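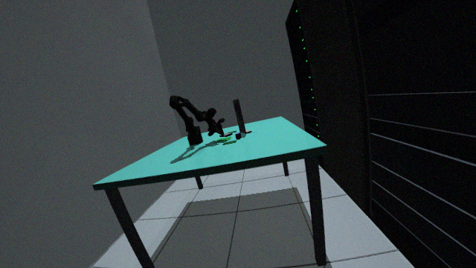

Bench sim, arm down by the small parts.

About Norkine

Norkine is a shared workshop with a robot arm project in it. Or a robot arm project with a workshop round it, depends who you ask. We rent the back half of an old print works, 785 square feet, and we have 15 members at the last count. Most have day jobs. Some are retired. One is still at school and better at soldering than the rest of us.

Started in July with a shelf of donated motors and no plan. Jin-sol Wang had the plan. She wanted an arm that could sort bits on a bench, built from parts you can order yourself and fix with a screwdriver. Nearly £400 so far, all in, and that includes the gearbox we cracked.

What we're building

The arm is called Mussa. Desk sized, bolts to the table top, two fingers on the end. The job is simple to say: pick up a small thing, put it down somewhere else, don't knock over what's next to it. Harder to do. So we try moves in the simulator first, then on the real bench once they look sane. Saves fingers, ours and Mussa's.

The sim room is plain on purpose. Turquoise table, grey walls, tiled floor, racks down the right hand side. Jin-sol picked the table colour and won't hear a word about it.

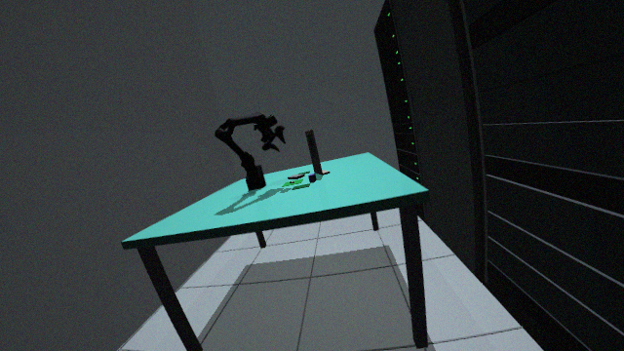 Same bench. Gripper open and up clear of the parts.

Vendetti is the other half, the software. Takes a list of positions, works out the joint angles, sends them over. Version 11 at the moment. Wrist turns are still a bit jerky and the fingers close too hard on anything thin. We know. It's on the board.

Who does what

Jin-sol runs the build and keeps the parts list. Wiring is whoever is nearest. Code gets looked at by two people before it goes near the real arm, no exceptions, not even for "just a small fix". Printing is shared, put your name on the sheet and clear your scraps off the bed afterwards.

Can I join?

Yes. No experience needed but you do need to turn up. Come to an open evening first, have a cup of tea, watch Mussa miss a few times. If you like it, fill in the form at the desk and we'll sort you a locker key. Under 16s need an adult with them.

We can't take on paid repair work, sorry, we get asked alot. Try Kekolden on the same road, they do small motors and they're good.

Drawings and the parts list are free to anyone who wants them. Ask at the desk and we'll send the lot. If you build one, tell us what broke, we keep a list of that aswell.

Page last updated 19 September 2025. Opening hours are on the door.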